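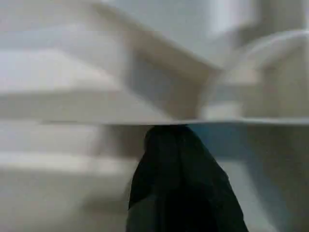 Seats that come off: looking after tube and fabric chairs
Speaker notes, Flynn Lowther
Brostell spring meeting, 10:30, small hall

Slide 1. Start

Say who I am and that I look after the seating at Brostell. Mention that the handout is on the side table and has the checklist on the back. Questions at any point.

We have 393 chairs with a tube frame and a fabric seat. The oldest came from the old Trornonden building and the newest arrived in February. They go out to fairs, school concerts and weddings, and they come back folded, stacked and usually in a hurry.

Slide 2. What goes wrong

Last year I wrote down every chair I pulled from the stacks. Three kinds of fault covered nearly all of it:

Fabric loose on the rail
Joint moving where a tube goes into a collar
Feet missing or worn through on one side

The fabric gets the complaints. People can see a sagging seat from the doorway. A joint that moves is worse, and it gets reported far less often, so most of the next 10 minutes is on joints.

Ask the room: who checks chairs before they go out, and who checks when they come back? Wait for hands.

Slide 3. The joint

Look at the collar first. Run a fingernail along the seam. It should be the same all the way around. If it opens on one side when you lean on the tube, put the chair in the repair stack.

Do the check with the chair upside down on a blanket. Hold the rail with one hand and push the leg with the other, away from you and then toward you. Do each leg the same way. A sound chair gives a little across the whole frame. A bad one gives in one spot and you can feel it in your hand.

Do not wrap tape around a collar. We have peeled off enough of it - the MacBrayne stack was the worst - and there was a crack under the tape more than once.

White frames show dirt at the collar before anywhere else. Clean there with a damp cloth and a soft toothbrush before judging the seam. A line of dirt looks a lot like a crack under hall lighting.
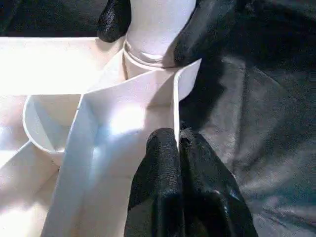

Elmarie Motaung: I would add that a joint can pass on the blanket and still move once somebody sits down. We do the push test, then sit on the chair and shift side to side. It takes a few seconds more and we have caught several that way at Stasberg.

Agree with this. Her note came in after I sent the draft around and it is now step four on the handout. Anyone sitting on a chair that has not passed the push test should keep their feet flat on the floor and their weight forward.

Slide 4. Fabric

Pass around the two sample pieces now, one washed and one not.

Creases in the middle are normal after storage. Leave the chair open overnight and check again in the morning. If the seat still hangs, look at where the fabric goes around the tube. Pull gently at each corner. Look for thread ends, small holes in a row, and any place where the weave has started to spread.

Washing: cool, gentle, no softener. Dry flat. Put the seat back on when it is just dry. We tried putting them back damp at Trornonden and got marks along the rail that never came out.
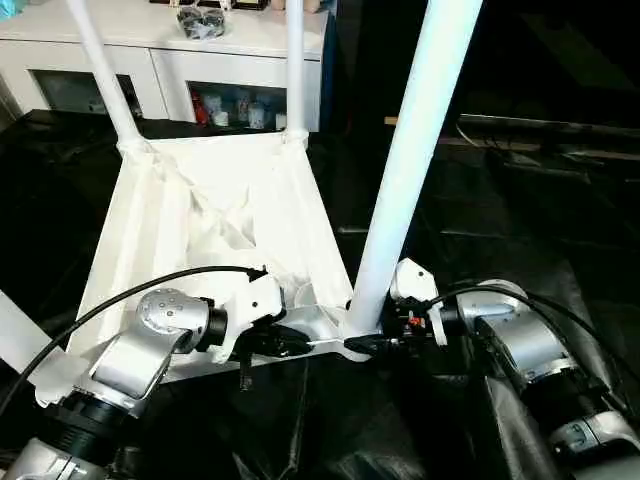

White tube frame with its fabric seat, rail along the bottom.

Turn the chair to get at the rail. Work from the rail upward and leave the narrow end until last. If the corners fight you, go back to the rail and see if the fabric has twisted.

Slide 5. Cost

New seats and feet for the whole stock came to 2960 last year, not counting our time. The budget was 2000. Explain that the gap was nearly all fabric, ordered late and in small lots. This year there is one order, placed in the fall.

In a good afternoon two people can check up to 60 chairs. With one person it is less than half that - turning them over is the slow part.

Slide 6. Storage

Stack no higher than your shoulder. Keep the repair stack in another room if you have one, with a red tag on each chair that says what is wrong. "Broken" is no use to the person fixing it. Write "left back collar" or "seat, front corner."

Leave this slide up for questions. Bring the sample pieces back to the front before the break. Elmarie has the spare feet in two sizes for anyone who brought a chair.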